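Team Jestard, Dirkix student round, kitchen task. Notes for anyone entering next year. 1/6

Rules first. The arm clears crockery from a worktop into a sink. Four minutes per run, no touching once the clock starts. A dropped mug ends the run. 2/6

Our planner is Clakodness, written by last year's group and mostly undocumented. We replaced the grasp selection and left the motion code alone — it works and the comments are in three languages. 3/6

We logged 1000 grasps in simulation before using the real arm. Simulated mugs have perfect handles and no glaze. Success rate on real ones: 70 per cent. 4/6

Most failures were handle orientation. If the handle points at the gripper, one finger lands on it and the mug tips. Approaching from above with the fingers turned to straddle the rim fixed most of it. Clear glass is still poor, as the depth readings go straight through the lid. 5/6
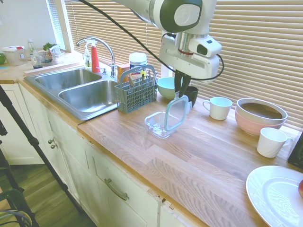 Correa, May
Fingers just behind the black mug, two white mugs further right with their handles pointing opposite ways. Next job is the cable, which wraps round the arm and limits wrist rotation. Code goes up after the regional round. 6/6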